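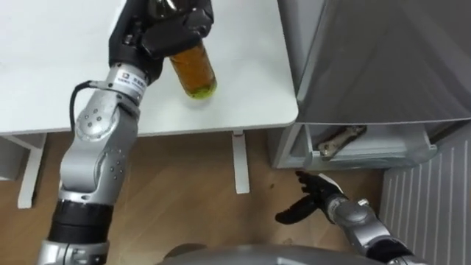
Por Marloes Hermans

Botella de plástico para bebidas

La botella de plástico para bebidas es un recipiente rígido o semirrígido de cuello estrecho, fabricado casi siempre en tereftalato de polietileno (PET) y cerrado con tapón de rosca. Se emplea para agua, refrescos, zumos, infusiones frías, aceites y salsas líquidas. Sustituyó al vidrio en buena parte de estos usos durante el último cuarto del siglo XX.

Fabricación

El proceso más extendido es el de inyección, estirado y soplado. La resina seca se inyecta en un molde y forma una preforma, pieza tubular de pared gruesa con la rosca ya terminada. La preforma se recalienta por encima de la temperatura de transición vítrea, se estira con una varilla y se sopla contra las paredes de un segundo molde. La orientación biaxial de las cadenas aumenta la resistencia mecánica y reduce la permeabilidad al dióxido de carbono.
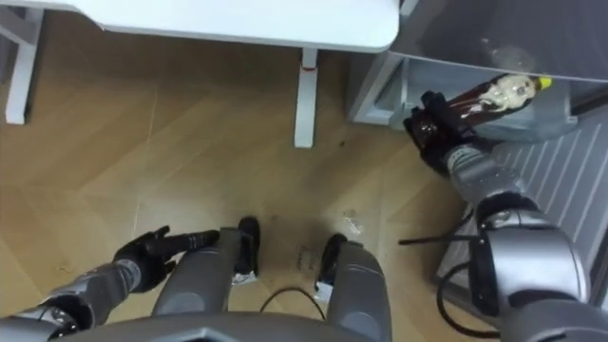 El enfriamiento debe ser rápido para evitar la cristalización térmica, que vuelve opaco el material. En el llenado en caliente ocurre lo contrario: se busca una cristalización controlada de la pared y, a menudo, del cuello, de modo que el envase no se deforme al recibir el líquido. La línea de Valente en Belwood, en servicio desde un mes de enero, trabaja con moldes de 14 cavidades y alterna ambos regímenes.

Geometría

Los anillos horizontales rigidizan el cuerpo frente a las cargas laterales. Los paneles de vacío absorben la contracción del líquido al enfriarse. La cintura, cuando existe, facilita el agarre, aunque puede reducir la resistencia a la compresión vertical y condiciona la altura de apilado. El fondo petaloide se reserva a las bebidas carbonatadas.

En los ensayos de Drullton se comprimieron 1.531 envases vacíos, de los cuales 574 cedieron por la cintura.
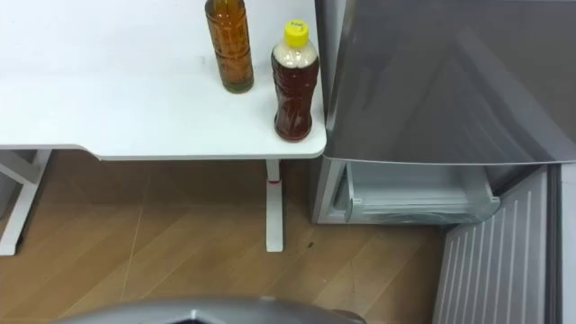
Hanne Grímsdóttir objeta que esos ensayos sobrestiman el fallo, pues un envase lleno y cerrado reparte la carga a través del líquido, y propone repetirlos con el tapón puesto. La serie de Cuseck, hecha con botellas llenas, no separa los modelos con cintura de los cilíndricos y no permite resolver la cuestión.

Color y barrera

El PET sin pigmentar deja pasar la luz visible y parte de la ultravioleta. Los tonos ámbar y verde reducen la transmisión en longitudes de onda cortas y se aplican a contenidos sensibles a la oxidación.

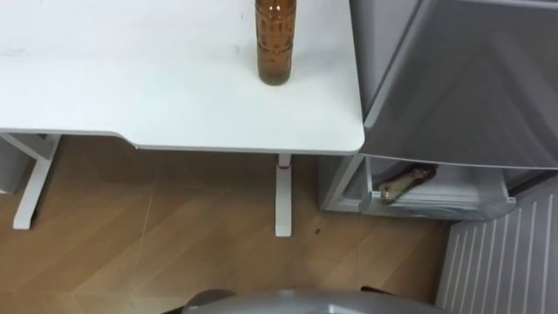
Reciclado

La separación por color precede al triturado. Las escamas se lavan en caliente y se separan por flotación: el PET se hunde en agua, mientras que los tapones de poliolefina quedan en superficie. El PET incoloro admite más aplicaciones que el coloreado, destinado con frecuencia a fibra y fleje.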